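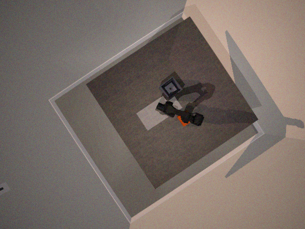 December 2023

Posted by the author of Small Motors, Slow Evenings

Three weeks remain until our class must show its project, and I want to write down where we are before I forget it. I take the evening course in robotics at the Korent centre. My English is better on paper than in speech, so the blog is in English and my notes for the class are in our own language. Please excuse the mistakes.

Our group has the task which the teacher calls Gurkwood. An arm has to find a small orange square in a shallow box and push it onto a light sheet. It sounds like a game for children. I thought so too in the first lesson, and I told my family that we would finish before winter. We have not finished.

We do everything in simulation at this moment. The centre has one real arm and many students, and the rule is that a group may book the real arm only after its program has passed the test on the computer. To pass, the program must succeed in 200 attempts one after another, each with a different starting place for the square. Our best result until now is a good beginning and then a failure at the attempt when the square starts close to a wall. The arm comes down too near to the wall and stops, and the whole series is counted as lost.

I spent a lot of time with the view from above. In this view the box is turned like a diamond, and when I first opened it I was confused for a whole evening. I wrote the movement as if left on the screen was left for the arm. Of course it was not. The arm went with great confidence in the wrong direction. Now I have a paper on my desk with two crosses drawn on it, one for the screen and one for the box, and I look at it every time before I type a number.

The second difficulty is that the arm covers what it is working with. The joints are dark and they lie over the square, so from above only the left and the lower part of the orange can be seen. The program looks for the colour and calculates the middle of it. When half of the colour is hidden, the middle which it finds is a wrong middle. One member of our group proposed to lift the arm away, look again, and then continue. I was against it, because it makes every attempt longer. I must admit that it works better than my idea, which was to guess the hidden part from the visible corners.

We also had a discussion about shadows. The arm throws a long one over the brown floor, and I wanted to switch all shadows off and have a clean picture. The teacher did not forbid it, but he asked us what the lamp in the real room will do. So the shadows stay. The picture is also a little grainy, and this stays too.

The group which chose Siseck, the sorting task, passed their test already. They gave us a piece of their program for slowing down near an obstacle, and I tried it yesterday evening. In run number 1348 (the computer counts all runs from the first lesson, also the silly ones) the arm slowed down beside the wall and did not stop. I was alone in the kitchen and I said "good" aloud to a laptop.

Next I will put the slowing and the second look together in one program, and leave it to work in the night. If we pass, we can book the real arm in February. If we do not pass, we will show the simulation on the big screen, and I will have to explain the diamond to other people's parents.

I also promised to write about Rey, the small program for drawing the path of the arm. I have the notes ready and it will be the next post.

3 comments

Share this post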